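Chapter 4
What a Plate Costs

I got my first kitchen job at Meltemano, a bistro with 400 plates and a dishwasher who hummed. I thought the plates were just there, like the floor. Then I saw the invoice (2,438 dollars for replacements, in one year!) and started paying attention to overheads.

An overhead is a cost you carry whether or not anyone walks in the door. Rent is the one everybody remembers. Crockery, laundry and the phone bill are the ones my students leave out, and I left them out too when I wrote my first budget.
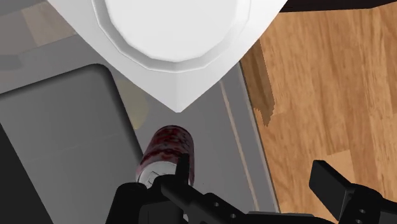
So let's sort costs into 2 piles, fixed and variable. Flour is easy, you buy more when you're busy. Breakages are trickier, and I still argue with myself over which pile they belong in. We'll work through the books of a small café, Zirnton, from its opening in November, and by section 4.3 you'll be labelling every line yourself. Keep a pencil handy.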